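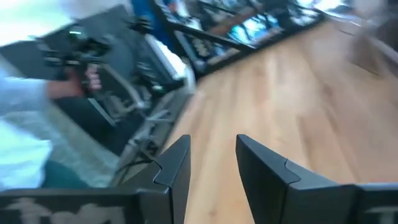 Daylight on the floorboards, Tenton studio.

Hello, I'm Tamara, and Flekov is my little wood floor company (well, mine and Euan's – Euan Gillies does the sanding and most of the heavy lifting, I do the finishing, the quotes and the biscuits). We started in May with one van and a hired edger, and there are now 8 of us, which still surprises me when I'm making the tea!

What we love is a long plank in a light honey colour, laid so the daylight runs right across it. I could talk about grain all day and my family will tell you I do. We lay new boards, bring old ones back, and fix the odd squeaky patch if you're near Tenton. So far we've done 127 floors, from box rooms to one dance hall that took over 1000 boards and most of Euan's patience.

We finish nearly everything with Pinto, a hard oil that Euan swears by, or Tosturis if you want something paler. Come and walk on the samples in your socks, that's the best way to choose. I'll leave a pot of whichever you pick so you can touch up scratches yourself.

Quotes are free and I do them all in person – tape measure, notebook, lots of questions about dogs and muddy boots. The studio is open from 8 in the morning, so pop in, or send me a few photos of your room and I'll ring you back.

Tamara Demchenko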